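# Section 4: Setting up the Temus label printer

Okay, the box is open and you've got the Temus, the power brick, one starter roll and a short gray cable. Put the cable aside for now, we only want it at the very end.
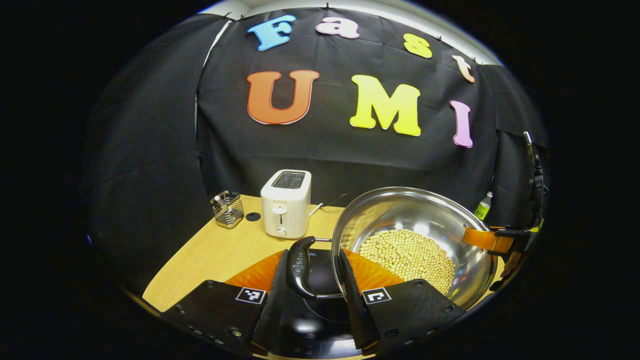
Before you load anything, peel off the orange shipping tape. One strip is on the lid and the other is tucked under the roller, and I missed that second one on my first try (it makes an awful grinding noise!).

## Loading the roll

1. Push both side latches in and lift the lid until it clicks.
2. Drop the roll in so the labels feed from the top, shiny side up.
3. Slide the two guides in until they just touch the paper. Snug is fine, tight is not - the labels will curl.
4. Pull out 6 inches of paper, lay it flat over the roller and close the lid.
5. Plug in the power and hold the feed button until the light goes green.

**Note:** Clerkard rolls come on a wider core than the Temus ones. They fit, but you have to take out the little plastic spindle first. Keep it somewhere you'll find it again. Mine lives in the battery drawer.

**Caution:** The print head gets hot during long runs. If you've just done a big batch and need to clear a jam, switch off at the wall and give it 4 minutes before you put your fingers in there.

## Connecting to your computer

1. Install the Thaler software and restart. Yes, really restart, it won't see the printer otherwise.
2. Now get the gray cable and plug it in.
3. Open Thaler, go to Devices and pick Temus from the list.
4. Set the label size by hand. Auto-detect guesses wrong on small labels, at least on my machine.
5. Print a test page. You should get 3 labels with a thin border on each.

If the border is missing on one side, nudge the left guide over a hair and print again. If the labels come out blank, the roll is upside down, so flip it and go back to step 2 of the loading part.

**Note:** Error 159 means the lid isn't fully shut. Press down on both corners - the right one tends to pop back up.

Spice jar labels and the Sustden freezer stock are in Section 5. Leave the heat setting on medium until you get there.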